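Hand-Held Gripper Comparison — Pre-Session Safety Checklist
Site: Flevside, bathroom showroom bay
Completed by: Glykeria Psarras
Second check: Ardalan Zamani
Date: Apr 8, 2018
Units on trial: Tultine pair (curved fingers), Mikus pair (straight fingers)

Thank you all for being so patient with the new form. I know it is longer than the old one, and I know my comments run on, but Michalis asked for the reasoning to be written down this time so that the evening crew doesn't have to phone anybody at home. Please read the comments as well as the marks!

SECTION A — GRIPPERS

A1. Finger pads seated, no lifting at the corners
OK on both pairs. One Tultine pad had a little glue squeezed out along the back and I trimmed it with the small knife.

A2. Fingers close evenly, no rubbing
OK after adjustment. The Mikus right-hand unit closed a hair to one side when I first picked it up. Ardalan loosened the two screws behind the trigger and let it settle, and now it meets nicely all the way down. Please check it again after the first hour, as these do creep.

A3. Trigger returns without help
OK. The Tultine trigger is stiffer, and Chathurika says her hand was tired after a morning with it (mine was too, and I have bigger hands). It isn't a fault, but write it in the comparison sheet under comfort.

A4. Marker cubes tight on their mounts, faces clean
OK. Wipe with the dry cloth only. Somebody used glass cleaner in November and we had dull patches on the print that the tracking did not like one bit.

A5. Pinch points
OK. Keep long sleeves pushed up or wear short ones, and take rings and bracelets off before you start. There is a dish for them on my desk.

SECTION B — CABLES AND POWER

B1. Cable jackets whole, no bare wire
OK.

B2. Strain relief at the gripper end
NEEDS WORK on one Tultine unit. The clip is holding, but I can turn it with my fingers, and I shouldn't be able to. Spare clips are on order from Ververidis. Until then, use a cable tie below the clip and check it at each break.

B3. Floor cables out of the walking path
PARTLY. We taped the long run, and then the rig was moved and the tape stayed where it was, as tape will. Gladys will redo it before the first run on Monday. If you move the rig yourself, please move the tape too.

B4. Power strip switched off before plugging or unplugging
OK, and a reminder. I still see people pulling plugs live when they are in a hurry — please don't.

B5. No powered equipment resting on or over a basin
OK. Set the grippers down on the padded tray between runs, never on the vanity counter, even for a second while you scratch your nose.

SECTION C — WORK AREA

C1. Water supply shut off at the wall
OK. Checked by me and then by Ardalan. All the cloth tasks are done dry for this round. If we go on to damp cloths, this form has to be done again from the top.

C2. Loose items on the counter agreed and in place
OK. Both gripper pairs get the same cup, soap and pump bottle, so please don't tidy them away. I know it goes against the grain for some of you.

C3. Room for the operator to step back
ACCEPTABLE.

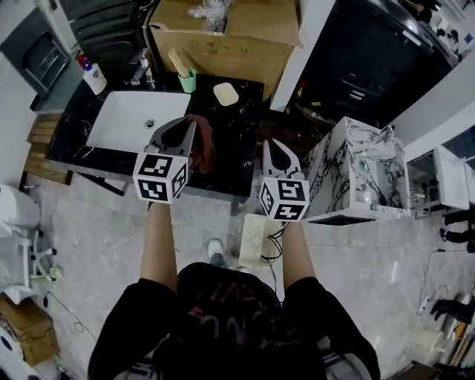 I marked it acceptable and not OK because the bay is on the crowded side, and a person who is concentrating on a fold of cloth does not look behind them. I would like the spare cartons gone and the office chair kept for people who are sitting in it. Michalis has promised me the use of the storeroom, and I intend to hold him to that.

C4. Closed shoes with a good sole
OK. Sneakers are fine. No socks, no sandals, no matter how warm the bay gets in the afternoon.

SECTION D — RUNNING THE COMPARISON

D1. Task order agreed
OK. We do five pick-ups of the cloth with each pair, then swap operators. Chathurika starts with Tultine and Gladys starts with Mikus, so that the tired-hand business doesn't all land on one brand.

D2. Breaks
OK. Four short ones on the day plan. Take them, please, even if you are having a good run.

D3. Stop word known to everyone
OK. It is "hold." Whoever says it, everyone stops, and we talk it over kindly afterward.

OPEN ITEMS
B2, strain relief clip — Ardalan
B3, floor tape — Gladys, before the first run
C3, cartons and chair — Michalis

Cleared to run with the open items noted. If anything on this list feels different to you when you get in, trust your own eyes over my check mark and come find me. I'm in from eight, and the coffee is on the second shelf.

G. Psarras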